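Three rules for the simulated flat

Posted in Work, Robots, Rules I Keep Breaking. Comments are open, be nice.

So it's May, I've had far too much tea, and I finally got round to writing up the house rules for our home-helper project at Jõgi. Helju Ramanauskas has been after me for them for ages (hi Helju!) and a few of you asked after my last moan about Findport and its folder names.

A bit of background first. We test in simulation before anything gets near a real living room, and every room layout has to pass a check before it can be used. The check used to be me squinting at it over lunch. Now it's written down, there's a form, and I've gone a bit soft on forms, I'm afraid.
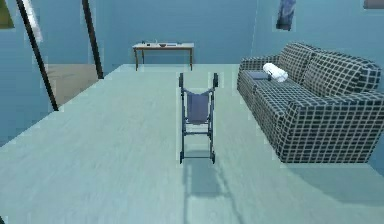
Keeping people's mobility aids clear is rule one, and I'll argue for it with anybody. A helper robot never moves one without being asked, and never plans a path that brushes past it either. In our layouts the walker goes out on open floor, the way it stands here to the left of the sofa and in front of the low table at the back, and the robot has to treat it as if someone were about to reach for the handles. Ivars Urbonaitė wanted the keep-out distance set at 30 centimetres. I wanted more! We went with his number plus a slower speed near the walker, and I still grumble about it.

Rule two is that soft things count as things. Towels, cushions, blankets, all of it goes in the Risico sheet with its own line, even if you think it's only dressing. I skipped a blanket once and had to redo 8 layouts, which took me most of an evening and all of the biscuits.

Rule three: if you change a room, you give it a new name. Even if you only nudged the table! We've got 1,000 runs stored under one old name and I couldn't tell you which version of the room half of them used (my fault, mostly).

Helju wants a fourth rule about lighting and shadows, but we haven't agreed the wording yet. I'll put the form up once Ivars has fixed the spelling.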